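Rasero Workshop Puts a Laundry Robot Next to a Washing Machine and Asks Members Not to Get Excited

Shared workshop in Dremcombe publishes build notes for Vilow, its laundry handling project, along with the reasons it isn't telling anyone to build one yet

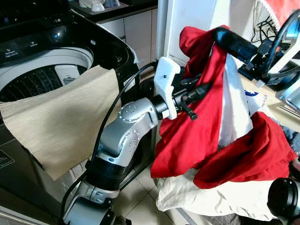

DREMCOMBE, January - Rasero, the member-run workshop on Simard Street, is releasing the plans, parts list and full work log for Vilow, a robot meant to move clothes between a laundry bag and a top-loading washer. The workshop is also releasing its doubts, which take up more of the log than the plans do. Cloth is a miserable thing to hand to a machine. A box has corners and keeps them. A shirt has a different shape every time it gets picked up, and it brings its neighbors along. The white 3D-printed gripper on the silver arm can close on a fold of red fabric while the black gripper holds the top of the same piece up high, and there is still a strip of white mixed in with the red that belongs to some other item entirely. Sorting out that kind of tangle is where most of the work has gone, and most of the complaining.

Vilow has been on the floor at Rasero for six months. In that time it has cost the workshop $800 in parts, a figure that leaves out the arms, which members already had, and leaves out the hours, which nobody wrote down and the workshop declines to guess at. The money went on filament, cable, connectors, brackets, a power supply that failed, the power supply that replaced it, and a quantity of zip ties that looks silly on the ledger. You can find one near the white gripper with its tail still hanging. The log says to trim them. The log has said so since the second week.

"I was against it and I'm still partly against it," said Rhonda Sandhu, who leads the build. "People see an arm holding a shirt and they think the hard part is over. Holding the shirt is the easy part. Knowing what you're holding, and what else came up with it, and when to let go, that's where you lose your evenings."

Sandhu proposed the project herself, as a way to settle an argument. Several members had been passing around videos of machines folding towels and had begun to talk as if a home laundry robot were a weekend build. Her view was that the videos were short for a reason. The workshop agreed to try it with what it could make or had lying around, on a real washer with a real pile of mixed clothes, and to keep a record of everything, including the boring stretches that a video would leave out.

What the machine is asked to do

The job was kept small on purpose. Vilow doesn't fold, measure detergent, read care labels or choose a cycle. A person opens the lid and sets the bag down. The arms are supposed to take hold of an item, free it from the pile, bring it over the rim and drop it in the drum. Unloading is the same job backward, and at Rasero's last members' night it was agreed that unloading is worse. Clothes that have been through a spin cycle wrap around each other and stick to the wall of the basket, and the grippers have to go down into a round hole that was designed with a human arm in mind.

Even loading comes with a nasty set of questions. When does an item count as loaded? A cloth can lie half in the opening and half down the front of the machine, and a person will nudge it in without a thought. A program needs to be told that the part hanging outside matters. Early versions of the Vilow software treated any item that had been released over the drum as finished business. The log entry for that discovery is one line long and can't be printed in a press release.

Why the grippers don't match

Visitors ask this first, so the workshop would like to answer it in writing. The printed gripper is Rasero's own part. It is angular and notched, it can be reprinted overnight when a jaw cracks, and it gets a decent bite on a thick fold. It's also a bit rough, and rough plastic catches on knits. Members have lost the argument about sanding it more than once, in both directions.

The black one is smoother and has better manners with thin fabric. It can't be reprinted. If it breaks, the project stops until somebody pays for another, so it gets the lifting jobs and is kept away from the rim of the washer where possible. Using two different tools doubled the setup work. Every change in grip force has to be tried on both, and a setting that suits one is usually wrong for the other. Sandhu would not do it this way again. She would pick one design, build it twice and put up with whatever it was bad at.

"There's a school of thought that says mixed grippers are clever, because you get the best of both," she said. "Maybe. I haven't seen it. Mostly I've seen twice as many ways to drop a sock."

On claims

Rasero has read a good deal of material about household robots while working on this, and has some advice for anyone doing the same. Look for the pile. Many demonstrations start with one garment laid flat on a clear table, and the workshop now considers that a different problem from laundry. Look for where the person is standing, and what the person did just before the clip began. Ask what happens on the second try, and whether there was one. Ask who cleaned up.

The workshop holds itself to the same questions, which is why this release has no success rate in it. Members did try to keep one for a while. The trouble was that it moved depending on who was scoring. One person counted a shirt as loaded if a sleeve went in and the rest followed; another wanted it lifted clear. One left out any attempt where a cable snagged. Rasero could publish a flattering number by choosing the right scorer, and doesn't trust itself to choose fairly. The log gives each attempt as it was written down at the time, with the scorer's initials, and readers can make up their own minds.

Rasero also makes no claim that Vilow saves time. A member standing beside the washer can empty a bag into it before the arms have settled on a first grip. It is possible that a later version would be useful to someone who can't bend or lift easily, and that idea is what keeps a few members coming in to work on it. The workshop won't sell the idea before there is something behind it. Anyone with those needs has been promised enough already.

Cables

The log has a whole section on cables and it should be read before the section on code. A cable that runs along an arm has to have slack in it, or it pulls out of the connector when the wrist turns. Slack makes loops. Loops find things to hook onto, and a pile of laundry is nothing but things to hook onto. The current routing runs up the silver arm toward the wrist and is the best of the attempts so far. It's still the first item checked at the start of a session. Members who skip the check are asked to write the next log entry in full sentences.

Safety around the build

Two people have to be present whenever the arms are powered, with one of them next to the stop switch and doing nothing else. This rule was unpopular and has stayed. Arms and a washer together make for an awkward workspace, with hard edges at hip height and a lid that a stray elbow can knock. The washer is not run while the arms are powered. Bare hands stay out of the drum unless the power is off, and "I was only moving the one sock" has been retired as an explanation.

Getting the notes

The release includes print files for the white gripper, the wiring plan, the parts list with prices as paid, the Vilow software as it stands, and the work log from the first entry to the latest. Nothing has been tidied up. Some of the advice in the early part is contradicted later, and the later advice is the one to follow, except on the subject of glue, where the early entries were right. Printed copies can be read at the front desk on Simard Street, and files can be copied to any drive a visitor brings in.

Rasero is looking for people with sewing or garment repair experience to join the build. The project so far has had plenty of members who understand motors and very few who understand fabric, and it shows. No robotics background is needed. Patience would help. People who have a working laundry robot at home are also invited to bring it by, along with a bag of their own clothes, and load a washer with it in front of the members.

Members will keep working on Vilow through the spring and then vote on whether it continues. Sandhu has not said which way she will vote. Earlier questions about a kit for sale have been answered in the log, and the answer is no.

About Rasero

Rasero is a shared workshop in Dremcombe with benches, printers, hand tools and a laundry corner that members may use for laundry when the arms are switched off. It is paid for by member dues. Visitors are welcome in the evening from 6 p.m., and should ring the side bell if the front door is locked.

Press contact: Rhonda Sandhu, Vilow build lead, Rasero, Simard Street, Dremcombe. Please leave a message at the front desk. Requests to film the robot will be considered if the camera keeps running between attempts.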